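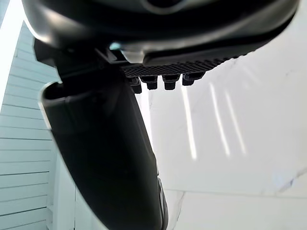

The pump at Festgate had run for 28 years when Essien was sent to certify it. Design head was 400 feet. Flow, per the plate, was 600 gallons a minute. The plate had been stamped by Gako, a firm that no longer answered its mail.

Fiifi Essien signed the gate log, wrote February 13, 2025 in the date column, and went down.

The operator was a man called Arthur. He had the logbooks stacked on a chair in order of year. Essien took the one on top and read the discharge pressures. They did not vary. Every entry, every shift, gave the same value to one decimal place.

"The gauge is stuck," Essien said.

"It was replaced in October."

"And the readings?"

"Same as before."
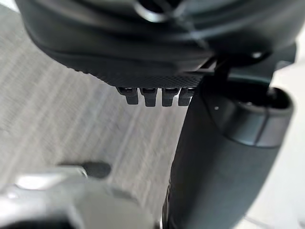

Essien shut the isolation valve, bled the line, and fitted his own gauge, a calibrated unit with the certificate folded inside the case. He opened the valve again. The needle rose and stopped at the value in the book.

He closed the discharge by a quarter turn. Pressure should have climbed. The needle held. He closed it by half. The motor current did not change either. He wrote both figures down, then the time.

"Who takes the water?" he asked.

"Tastitz, up the hill."

"What do they use it for?"

Arthur looked at the pipe where it entered the wall. "They shut down before I started here," he said. "I've been on this shift seven years."

Essien closed the valve fully. He stood with one hand on the casing and listened to the flow continue past the seat, steady, uphill. Under Remarks he wrote: within tolerance. Then he crossed it out and asked for the older books.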